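Wrist-View Check Cuts Failed Cloth Grasps, Clavitz Group Reports

March 2020

A method that lets a robot arm judge its own hold on fabric from a single wrist camera has been released by the robotics group at Clavitz. The software, named Starnunel, was tested on folding and flattening tasks with a two-finger gripper.

Cloth is hard to grasp by position alone. A fold can slide out from between the fingertips while the arm carries on with its planned motion. Starnunel compares the area next to the fingertips before and after closing, then assigns a score. Below a set threshold, the arm opens, backs off and tries again, up to 3 times.
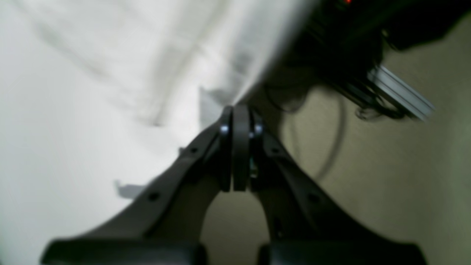
Wrist-camera view of the gripper with its fingertips together, white fabric-like material at left.

The model was trained on 500 grasps recorded at the Vrettos lab. In tests on items left out of training, the share of lost grasps fell from 30 percent to 20 percent. No force sensor was used. Each check adds a short pause to the cycle, and the group has not yet tried to shorten it.

Blur remains the main limit. The fingertips stay sharp in most views, but fabric farther from them often does not, and scores on plain white cloth were less reliable than scores on printed cloth — a gap the authors attribute to weak texture.

Clastness, which supplied the fingertip pads, plans a second round of tests with thicker materials in April. Code and trained weights are available from the group on request.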